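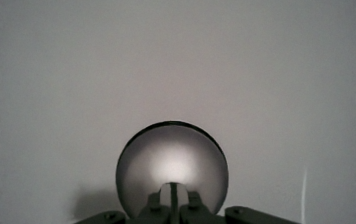
Fréquence propre décalée après recalage du modèle EF

hviid_a - 9/25/20
Poutre encastrée, calcul modal sous Cania. Premier mode de flexion à 163 Hz, mesure au marteau nettement plus basse. Maillage à 3011 nœuds, éléments quadratiques. Raffiner ne change rien.

Saarinen
Encastrement parfait dans le modèle ? Mettez des raideurs finies au pied. Je commence toujours par là.

troels_b
Pas d'accord. Avec un accéléromètre de 2 g en bout de pièce mince, la masse ajoutée compte - à modéliser avant de toucher aux appuis.

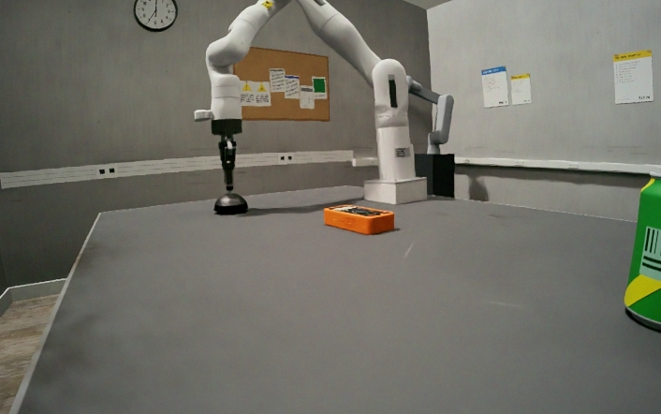
Et vérifiez la masse volumique, l'unité par défaut piège souvent : un facteur 1000 se voit, une alliance mal choisie beaucoup moins.

Saarinen
La masse du capteur se calcule en une ligne. Elle n'expliquera pas tout l'écart.

hviid_a
Capteur ajouté : l'écart diminue un peu. Je passe aux raideurs de pied, couple de serrage à relever d'abord.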